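4/16/25

I stayed late again with the kitchen simulation, and the fault came back. In the morning I had told Mirjana Omerović that it was solved. Tomorrow I must tell her that it is not.

The task is simple on paper: the arm must take the bottle out of the open cabinet. In run 471 the log wrote "grasp complete" and the program went to the next step, but the hand had not closed on anything. The fingers were straight. I stopped the simulation there and looked at it for a long time from the top view.
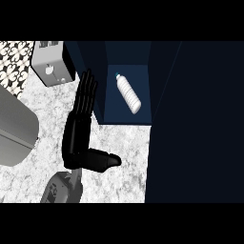 Run 471, stopped. The hand is beside the cabinet, the bottle still lies inside.

At first I blamed the hand model, and I lost 2 hours with the finger joints. They are fine. Then I read the contact part of the code again. When the arm takes too long, the check gives back its old value from the run before, and if that run was good, the new one is also "good." So a failure looks like a success. I wrote this part myself in the Undville office and I remember that I was proud of it.

I ran it 50 times with the old value erased at each start. Now 19 runs are marked as failed. Before, the report to Dravutero showed almost none. The number is ugly but I believe it more.

What worries me is the real arm. The same check is in the version we wanted to load in May, and there people will stand near it. I wrote to Ofori and asked that it is not loaded. He has not answered yet.

Why the hand goes to the side of the wall, I still don't know. Maybe the cabinet position is wrong in the planner. I will look at that first, before coffee.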